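The Method Section

The report from Lenska reached Emlyn Rees in March, printed on both sides and bound with a steel clip. It ran to 207 pages. The cover letter asked for a signature by the end of the week.

Rees had reviewed methods for the Skorura Institute for seven years and had signed for less. The claim was plain. A pair of robot arms, taught by the Imeo procedure, could handle laboratory glass after watching 151 human attempts. The earlier method, published by Hviid, had required 2,000.

Rees read the tables twice and then turned to the appendix. 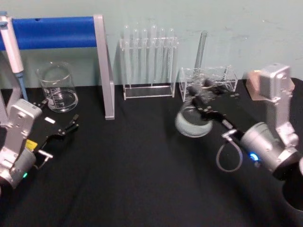
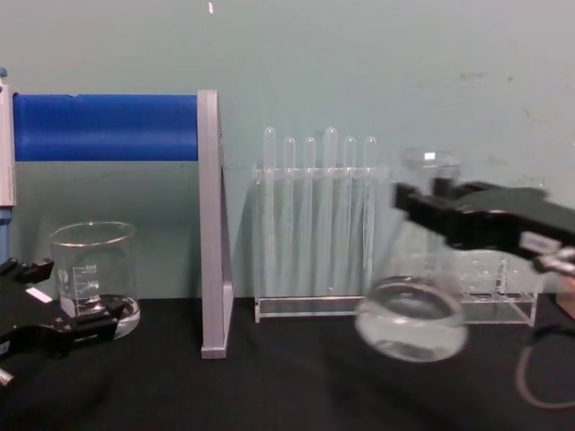
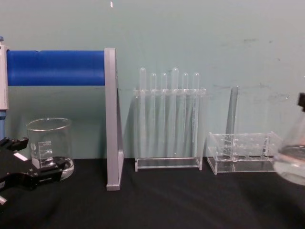
Plate 4. Flask handling at the two-arm bench, with the tube rack at center.

Rees remained on Plate 4 until the lights in the corridor went down. The tables reported the position of the wrist, the force at the fingers and the angle of the neck. They did not report the liquid.

"The flask was not empty," Rees wrote in the margin, and then, on a clean sheet, a formal query to the authors. Had the volume been the same in every trial? Had the human teachers been told to keep it level, or had they done so without being told?

The reply came after two days. It was signed by the whole group and was very polite. The volume had not been recorded. The teachers had received no instruction on the matter. The group had gone back to the recordings and found that each of them slowed before the turn – a small pause, present in every attempt, which the arms had also learned.

The group asked whether the pause should be removed.

Rees drew a line through the date on the signature page and asked for a new section on it.

12 comments | 38 shares

Recent fiction
The Night Calibration
A Letter to the Standards Office
Second Reader

Contact the editors | Copyright 2026 | Back to top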